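Progress Report to the Lillell Fund
Plultbridge Neighborhood Resource Room
3 August 2020

Dear friends at the Fund,

I had hoped to get this to you a little sooner, but the summer has run away with us, and I wanted the accounts to be settled before I wrote. Thank you for your patience, and for the kind note you sent in the spring, which I read aloud to everyone on our call and which cheered us up a good deal.

When I last wrote, in February, we had just opened the household lending shelf in the old Martinelli building, and I was telling you how pleased we were with the turnout. You will know what happened next. We closed the doors in March, like everyone else on the street, and for a few weeks we did very little except answer the phone and worry. Then people started calling to ask whether they could still borrow a sewing machine, or a carpet cleaner, or the big stockpot, and we decided we had better find a way to say yes.

So the shelf has become a porch pickup service. Members call or write, we set their things out under the awning, and they come by at a time that suits them. It is slower than the old way, and I do miss the chatting, but it works. We have made 1111 loans since the grant began, and I will admit I had expected the spring to sink us. Sewing machines were the surprise of the year, as so many people were making masks at the kitchen table, and the waiting list for them grew so long that we bought two more out of the equipment line.

Storage has taken up more of my time than I ever thought storage could. The front room was set up for browsing, with everything spread out nicely on tables, and that is no use at all when you are packing orders. We have been moving over to bins, baskets and small stands, so that a whole loan can be picked up and carried to the porch in one trip.

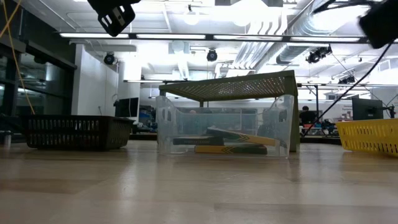
Clear bin, slotted basket and green metal stand on the wood floor.

The labeling is still a work in progress. We tried numbers first and then plain names, and the plain names won, although we did have a long and friendly argument over whether a thing is a "griddle" or a "flat pan." The catalog now lives in Flultell, the lending software you helped us pay for, and I am happy to say the changeover is finished apart from the garden tools, which were entered twice and need sorting out by hand.

On the money side, we have spent $3545 of the equipment line, mostly on the sewing machines, shelving and repairs. We set aside $600 for workshops and have not touched it. The mending evenings and the canning class could not go ahead, and I would like to ask whether we might carry that amount into next year, or else put it toward postage and printed how-to sheets for members who can't get online. Either would be welcome, and I am glad to talk it through by phone if that is easier for you.

We also lost some people, I am sorry to report. A few of our regular helpers are older and have quite rightly stayed home. We are down to four on the pickup rota, and they have been wonderful, but they are tired, and finding another pair of hands before the weather turns is my main job for the coming weeks.

After that comes the awning, which leaks at the corner nearest the steps, and then the question of whether we can have members back inside by appointment. I will write again once the landlord has given us an answer on the ventilation.

With warm thanks from all of us,

Elisa Serra
Program Coordinator

Contact us | © 2020 Plultbridge Neighborhood Resource Room | Back to top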